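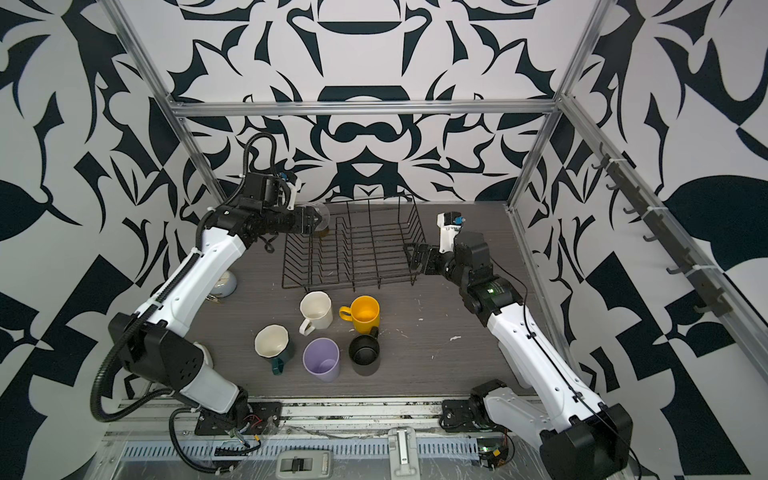
Mugs and the black wire rack, October

Hi all,

Okay, I promised Hajar I'd answer her on the list instead of in the hallway, so this is me answering on the list!

Hajar Slaoui wrote:
> Does anybody have opinions on dish racks? Ours at Kiseck finally gave up
> (rust, all the way through one corner) and I'd like something that takes
> mugs AND tall cups without everything tipping into the middle. We have
> 30 people using one sink and the counter is tiny. Also, do you put mugs
> in upside down or on their side? We've had words about this.
> Hajar

So, opinions. I have plenty. The one in my picture is a plain black wire rack, just a rectangle with thin slots running front to back, and I like that kind a lot more than the ones with pegs. Pegs are fine until somebody brings in a mug that's wider than whoever designed the pegs ever drank from. With slots you can shove things along a bit and they mostly behave.

The clear cup is in the gripper's fingers, down at the left end, and I'd start with that one at home too (glass or plastic, whatever you've got that's see-through, because those show every drip and I want them out of the way of the mugs). The white mug, the yellow one, the dark green one with the cream inside and the lavender tumbler are still on the table in front. My order would be the tumbler next, then the mugs with all the handles pointing the same way. Handles are the whole fight, if you ask me. Two of them facing each other eat up the space of another mug.

Upside down, by the way. Tilted a little if the rim is flat, so the air can get under it. Spyros is going to write back and say on their side, and Spyros is welcome to dry his own cups :)

On size: measure the counter before you buy anything, and measure it with the faucet swung over. I didn't, the first time, and we had a very nice rack living on top of the fridge at Bestard for almost 30 days before Giuliana took it home. And get a tray for underneath if yours doesn't come with one. A folded towel works for a week and then it smells.

Does anybody still have the link to the mat Fahad used? The gray one, rolled up, not the ribbed one. I went back through the old messages and couldn't find it.

Ketill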